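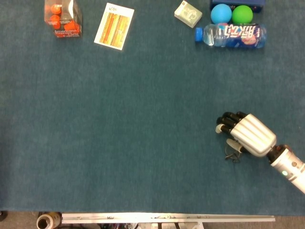

库奥,十月

图3 台面上的透明小塑料盒,内有橙色物件,盒身印有文字

3.2 透明包装与内容物识别

前一节讨论了不透明纸盒的标签面积对购买判断的影响,本节转向透明硬质包装。既有研究多将透明包装视为单一类别,未区分内容物颜色与印刷色带之间的相互作用。图3中的小盒近似立方体,内容物的橙色透过盒壁清晰可辨,正面下部为红底白字。此类内容物与色带色相相近的组合,在本研究中归入“邻近色组”;内容物与色带色相差异明显者归入“对比色组”。

受访者共102人,均在克勒尔伍德与拉拉德两地的零售点招募,年龄不低于20岁。每名受访者依次观看25件样品,每件观看后立即填写简短问卷,内容包括品类判断、文字回忆与价格预估三项。为减少顺序效应,样品呈现次序由斯图塔公司提供的排序程序随机生成。访谈时间统一安排在上午十时至下午四时之间,现场照明条件保持一致。问卷初稿由Liên Đàm与Tadeo Ojeda拟定,经Chi-keung Huang审校后定稿。

结果显示,在邻近色组中,超过60%的受访者首先依据内容物的颜色作出品类判断,其后才提及盒面文字;对比色组中这一顺序并不稳定,部分受访者先读出色带上的较大字样,再据此修正对内容物的判断。两组在价格预估上未见显著差异。文字回忆方面,字号较小的说明文字在两组中均少有人提及,这与Fawzy在预调查阶段的观察一致。

需要说明的是,本节所称“品类判断”仅指受访者的口头归类,不涉及其购买意愿。盒体摆放角度亦未作为变量处理,部分样品略有倾斜,其对文字可读性的影响留待后续实验检验。此外,拉拉德零售点的受访者中常客比例较高,对当地常见包装较为熟悉,可能使品类判断用时偏短。相关数据的分层处理见3.4节,编码规则由Chih-ming Au整理,列于附录二。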